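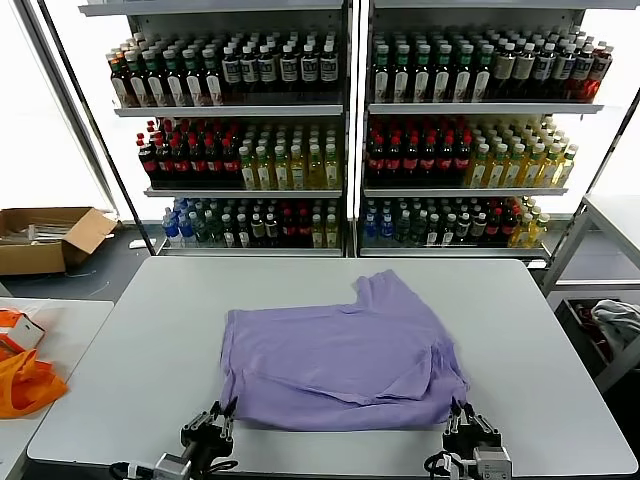

*A lavender T-shirt on the folding table at Nernley, with the drinks shelves behind.*

The manager of the Nernley shop in Drorkumside has folded shirts for 46 years and still dislikes short sleeves. "They spring back up," she says. "Press them down first, then turn the hem."

She wants a wide table and good light. Drinks sell faster than clothes, but the table stays. "People buy a folded shirt — they walk past a heap."

Her own shirts at home? "On hangers. I fold all day."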